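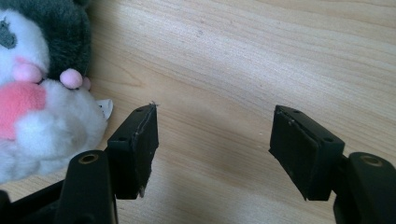
I bought the Lendano wall chart of gripper safety rules for our small workshop, price 29 euros. Most of it is good practice in plain words: keep the table clear, keep fingers out of the gap, write down each check. The rule on pads is the weakest. It says only "replace when worn", and a strip as frayed as the one on my left pad can be read both ways. I would like a limit in millimetres. The print is clear and the paper is strong. Four stars from me.

Irfan Bukhari, 2019-06-11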